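Plerkero
Call for participants: regional dialogue workshop on cross-border water agreements

Plerkero is looking for 19 participants for a four-day workshop on how neighbouring countries negotiate, sign and keep agreements on shared rivers and groundwater. It takes place in October at our training centre in Usotia. The working language is English.

The workshop is part of our programme on practical diplomacy in the Middle East and North Africa. Earlier rounds dealt with border crossings and with the return of displaced families. This one is about water only, and we will keep to that. Applicants who want to work on ceasefire terms or final-status questions should wait for the spring call.

Who can apply

We welcome applications from junior and mid-career staff in foreign ministries, water ministries and local authorities, from journalists who cover foreign affairs, and from people working for non-governmental organisations in the region. You should have at least 4 years of work experience. A degree is useful but not required. You must be able to follow a full day of discussion in English and to read short legal texts before each session.

Participants come in a personal capacity. You will not be asked to speak for your government or employer, and nothing you say will be quoted outside the room without your written consent.

What you will do

Mornings are given to case studies. Each group receives the text of an agreement, the main press statements from the time and a short timeline, and works out where the talks stalled and what moved them on. Afternoons are for a negotiation exercise that runs through the whole workshop, with each delegation keeping the same brief from start to finish. Delegations are mixed, so you may well find yourself arguing the position of a country other than your own.

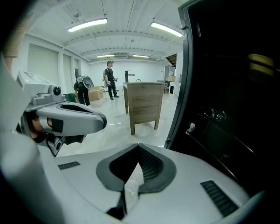

Before arrival you will be sent a reading pack and asked to write a note of no more than 500 words on one water dispute you know at first hand. The notes are shared among participants only. After the workshop, a small number of people will be invited to turn theirs into a longer paper for our website.

Costs and travel

Plerkero pays for accommodation, meals and local transport. Travel is booked by our agent, Findance, and most flights will connect through Barajas. Please do not buy your own ticket - we cannot refund it. There is a fee of 1,449 euros for participants sent by a government or an international body. It is waived for everyone else.

If you need a visa, we will send an invitation letter within a week of your acceptance. The application itself is up to you, and we advise starting early.

How to apply

Send us the following by email, in one file:

A CV of no more than two pages
A letter saying why the subject matters to your work
The name of one referee
A copy of the photo page of your passport

Applications close at 5 pm, Usotia time, on the last working day of July. We answer all applicants by the end of August. A short reserve list will be kept in case of visa refusals, and people on it may be contacted as late as mid-September.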